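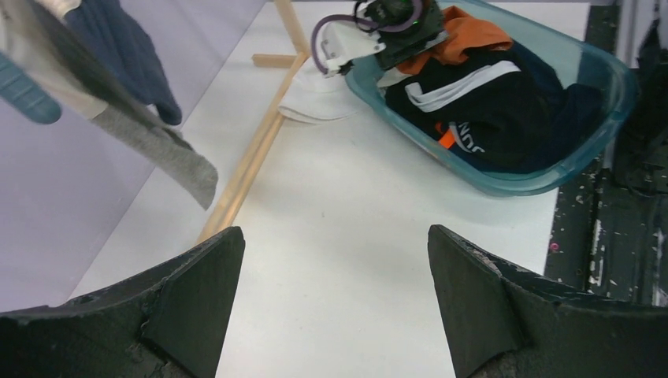
**Laundry robots at work: what happened to your hours?**

Posted by Zawadi Waweru, 2021-12-10

I work in the laundry of a residential home. We do personal clothes as well as sheets, so it's jumpers, socks, sports tops and cloths, all mixed together in plastic basins. Management have told us that in January we're getting a two-armed robot from a firm called Favent to hang things on the drying racks and take them down again. There are 12 of us across the shifts. The letter says "no change to headcount" and that we'll be "freed up for higher value tasks", but doesn't say what those are.

I saw the demo. It picked up a flannel, had a think, and put it on the rail. I could have done the basin by then. The salesman said it gets 98 per cent of items right. Right how? On the rail, or on the rail so it dries properly?

Has anyone worked alongside one of these? I'm less bothered about whether it's clever than about what my day looks like afterwards. Our union rep is asking for questions to take to the next meeting.

---

**Manee Suwannarat**

We've had one at our place (hotel, staff uniforms and guest laundry) long enough for the shine to go off it. Different make, same idea.

Nobody lost their job. What did happen is that two people left and weren't replaced, and when we asked, we were told the machine covered it. It doesn't. It hangs flat things reasonably well. Knitwear is hit and miss, anything with a strap or a loose strip gets caught on the rail, and dark clothes heaped together in a basin seem to confuse it, so one of us now separates everything before it starts. That job didn't exist before. It's in no one's job description and there's no extra time on the rota for it.

The other change is the pace. Hanging out used to be the part of the shift when you could talk. Now one person stands near the machine to clear stoppages and everyone else is on the presses, which is hot and hard on the shoulders if you do it all day. I used to swap between the two.

Things I'd get in writing:

- who does the sorting beforehand, and how long they're given for it
- whether leavers get replaced during the trial
- who pays for a garment that gets torn or stretched
- whether its cameras record staff, and who can look at the footage
- what the 98 per cent was measured on. Ask them to run it on a basin from your own floor, picked by you.

My wrists are better, I'll give it that.

---

**Eetu Kettunen**

people said the same about washing machines. it'll get faster, give it a chance

---

**Rattana Paisan**

Washing machines didn't need someone standing next to them, Eetu.

Zawadi, ask how long the trial runs and what would make them call it off. Ours at Figueroa had an end date but no pass mark, so when the date came round it just carried on. Also keep your own tally of stoppages from the first shift. I logged 51 before our supervisor would agree there was a problem, and even then the fix was a laminated sheet telling us to shake the socks out first.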